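Fruit keeps longer when it isn't stacked, and most of the fruit thrown out in an ordinary kitchen was bruised before it went soft. These notes cover bringing it home, sorting it and storing it at room temperature. Refrigerator storage is at the end, and it is short.

## Before you put anything away

Empty the bags as soon as you get in. Fruit left in a tied plastic bag sweats, and the bottom pieces take the weight of everything else. Spread it out on a dish towel and look at each piece on all sides.

Sort into:

- Eat today: anything with a soft spot, a split or a missing stem.
- Eat this week: ripe and firm.
- Wait: hard pears, green bananas, avocados that don't give at all.

Don't wash fruit at this stage. Water sits in the stem end and mold starts there. Wash what you are going to eat when you are going to eat it. Grapes and berries go bad fastest if put away damp.

Cut out bruises the same day and use the rest in oatmeal or a pan of stewed fruit. A bruised apple left with sound ones will spoil its neighbors.

## Trays, bowls and baskets

A deep bowl looks nice and is the worst place for peaches. Use it for lemons and oranges, which can stand a little weight. Soft fruit belongs in a single layer on something flat. Slanted trays are good for round fruit if there is a lip at the front. Without one, the first apple you take out brings three more with it.

If you have the floor space, a two-tier stand holds more than a bowl and you can see what is there. Ours was a Lykkegaard, bought secondhand, and the trays lift out for cleaning. Line each tray with one sheet of plain paper and change it when it stains. Newspaper works but the ink comes off on pale skins.

Keep a clear surface next to wherever the fruit goes. A small side table is enough. You need a spot to set the basket down while you sort, at a height that doesn't make you bend. Unloading from the floor is how things get dropped.
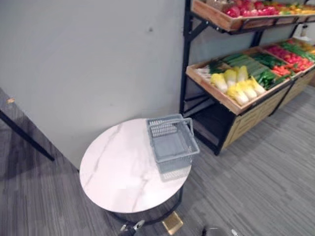 ## Cleaning wooden trays

1. Take everything out and shake the crumbs and dry leaves into the trash.
2. Wipe with a cloth wrung out in warm water and a drop of dish soap. Don't soak the tray.
3. For sticky patches, mix 100 ml of white vinegar with 200 ml of water and wipe again. Keep vinegar off marble and other natural stone, as it etches the surface.
4. Stand the tray on its edge until fully dry. Overnight is best.
5. Every April, or whenever the wood looks gray and thirsty, rub in a thin coat of food-safe mineral oil. Wipe off the extra after 16 minutes. Longer does no harm but it gets tacky.

Reto Pichler wrote in to recommend Priko board wax over plain oil. I tried it on one tray. It smells better and lasts about the same.

## Fruit flies

Clean first, trap second. Check under the paper liners, the drain and the bottom of the trash can. Then put an inch of cider vinegar in a glass, add a drop of dish soap and leave it near the fruit. Change it every two days. The Jondetti traps sold for this use the same idea and cost more.

A single forgotten potato at the back of a cupboard will keep flies going for weeks.

## What to keep apart

Bananas, apples and ripe pears give off a gas that speeds up everything near them. Put bananas on the other tier or on a hook. Onions and potatoes should be apart from fruit and from each other. To ripen an avocado quickly, do the opposite and close it in a paper bag with a banana.

## Room temperature and the refrigerator

Citrus is fine on the counter for a week, then move it to the crisper. Apples last much longer cold. Peaches and plums should ripen outside and go in the refrigerator only after they give slightly at the stem. Bananas can go in once ripe; the skin turns dark but the inside stays good for a few more days.

In summer, when the kitchen gets over 81 degrees in the afternoon, buy less and shop twice a week.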